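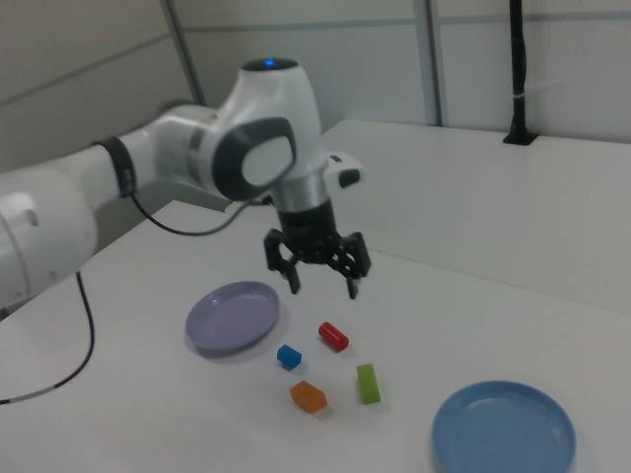

Open Day at the Stutoda Robotics Laboratory

Posted Jul 12, 2024

The Stutoda Robotics Laboratory opened its doors to residents, students and partner companies for its annual Open Day. Registration was limited to 500 places and closed early. Visitors were received in the main hall by the director, Reto Schnyder, and were then led in small groups to the demonstration area on the second floor.

The main demonstration was prepared by the manipulation group under Flurina Frei. It dealt with tabletop sorting: a single arm with a two-finger gripper, a handful of colored blocks and two plates. The task for each session was set by the visitors, who wrote a short instruction on a card and handed it to the operator. The cards were kept, and a selection will be shown in the entrance hall during the fall semester.

The demonstration table

The gripper is open over the blocks, with the pale purple plate to one side of them and the blue plate to the other. Sessions lasted 10 minutes each and were led in turn by Mojtaba Nazari and Holger Strömberg.

The red cylinder lies on its side, at a slant to the edges of the table. Dr. Frei used the cylinder in her introductory remarks to explain why the angle of the wrist has to be settled before the fingers close. The other three blocks are blue, orange and green, and the blue one is the shortest.

A blue indicator light is on at the top of the wrist. Several groups asked about the cables along the arm, and Mr. Nazari took time to explain how they are routed so that the joints can turn freely. A short handout on the subject is available from the laboratory office.

About the project

The sorting work belongs to Flareo, a joint project of the laboratory and the engineering firm Camenzind. Flareo began in February and studies how an arm can follow everyday instructions given by people without technical training. In its first phase the group recorded 2,447 sorting attempts, of which 221 were set aside for separate study – mostly cases in which the instruction could be understood in more than one way. The results will be presented to the project partners at the end of the year.

Cyrill Leitner of Camenzind gave a talk on the project in the Iltis lecture room in the afternoon. He spoke about the choice of simple objects for the first phase and about the plans for the second, in which household items will be introduced. The discussion that followed was moderated by Dr. Frei and dealt largely with safety, training and the cost of such systems for small workshops.

Acknowledgments

The laboratory thanks all visitors for their interest and their many questions. Thanks are also due to the staff of the manipulation group, to the student assistants at the registration desk and to Camenzind for its support of the program.

School classes that were unable to secure a place may apply for a separate visit. Applications should state the size of the class, the age of the students and two preferred dates, and should be addressed to the laboratory office. Visits are free of charge – groups are asked to arrange their own travel.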